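How to build your first custom level in Thiele (and get your friends to finish it)

Posted by Volkan Eren, 27 June 2020

I have been making levels for Thiele since the editor came out in November, and I still get a daft grin every time somebody sends me a screenshot of their score on one of my maps. If you've only ever played the campaign, please give the editor a go! You don't need to code, you don't need to draw, and you can have something playable by teatime.

This guide takes you from an empty grid to a small indoor level with a start, a goal, one locked door and one decent surprise. I'll be using my own map, Grotcombe, as we go, but change whatever you like.

What you need

The full version of the game (the demo lets you look at the editor but won't save), a mouse, and a free evening. A controller works for testing, though placing walls with a thumbstick is a misery and I wouldn't wish it on anyone.

Open the main menu, pick Workshop, then New Level, then Indoor Small. Give it a name straight away. The autosave only kicks in once the level has a name, and I lost a lovely staircase before I found that out.

Step 1: Walk the route on paper

Grab a scrap of paper and draw the path you want the player to take. Mine is usually a wobbly line with circles for rooms. Keep the first one tiny: a start room, a corridor, a side room with the key, and the exit. Four spaces is plenty, and you'll be amazed how much play you can squeeze out of them.

Konrad Jabłońska, who made the brilliant Flestside maps, draws his backwards from the exit. I tried it for Grotcombe and now I do it every time. You always know what the player is heading towards, so the dead ends sort themselves out.

Step 2: Rough out the rooms

Press B for the block tool and drag out your floors. Leave everything in the default grey for now. Corridors should be at least 2 squares wide, or the camera will keep bumping into the walls when the player turns round.

Drop in a Player Start (it's under Markers) and press F5. Run about! Do the jumps feel right? Is the walk to the key a bit long? Fix it now, while the rooms are still plain boxes and moving a wall takes a second.

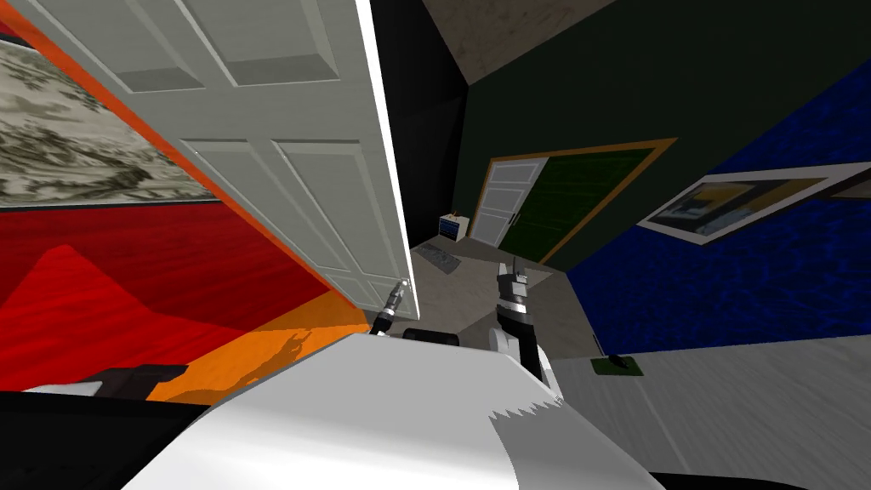
Step 3: Add the locked door

Doors live under Props, then Moving. Place one in the gap before your exit room and look at its panel on the right. Set State to Locked and type a word into the Key Name box. I use "brass". Now place a Key from the Items list in your side room and type exactly the same word in its own Key Name box. Capitals matter, so "Brass" won't open "brass".

Check which way the door swings as well. Select it and press R to flip the hinge. A door that opens towards the player can shove them backwards, which is very funny once and very annoying by the fifth go.

Test it both ways. Try the door without the key, then go and fetch the key and try again. If it opens when it shouldn't, you've probably left Auto Unlock ticked.

Step 4: Colours and surfaces

Now for the fun bit. Press T and paint your walls and floors. My advice is to pick one strong colour and save it for things that matter, so that players learn to follow it without being told. In Grotcombe the route out is picked out in yellow and everything else stays fairly quiet.

Don't stretch a small texture over a big wall. Use the Repeat slider instead, and nudge it until the pattern looks the right size next to the player.
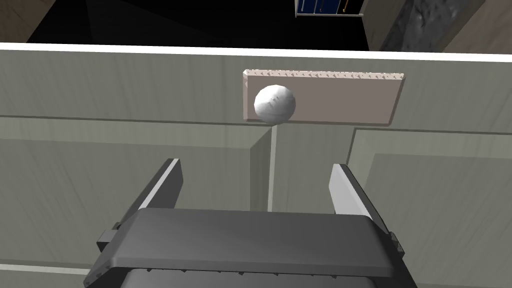
Once you're happy with the surfaces, save a copy under a new name before you touch the lights. Baking the lights rewrites the file, and going back to a clean copy is much quicker than pressing undo for ten minutes.

Step 5: Lights

Start with one big soft light per room and bring its strength down to 65. The default is far too bright and flattens everything. Then add a small lamp over the key and another by the exit. Players drift towards light like moths, so use that!

Leave one corner properly dark. You'll need it in a moment.

Step 6: One good surprise

Place a Trigger box just inside the side room, so the player crosses it on the way out with the key. Link it to anything you fancy: a light going off, a crate falling over, a guard waking up in that dark corner. Tick Once Only. I've seen people scream at a falling crate, so you really don't need much.

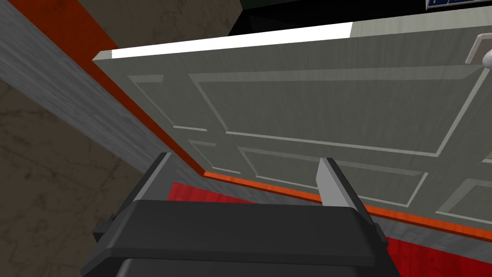
Keep an eye on the object counter at the bottom of the editor too. Grotcombe comes in at 2719, counting every last plank and lamp, and it still runs nicely on my old laptop. If yours starts to stutter, look for props tucked behind walls and delete those first.

Step 7: Share it

Press Publish, add a short description and set it to Friends Only for the first few days. Ask somebody to play while you watch, and keep your mouth shut the whole time. It's agony, but you'll learn more from that one run than from a week of testing it yourself. When my cousin walked past the key in Grotcombe for the third time, I moved the lamp and republished that same night.

Next time I'll cover moving platforms, using my half-built map Jarnach. If you finish a level before then, post the code in the comments and I'll play it!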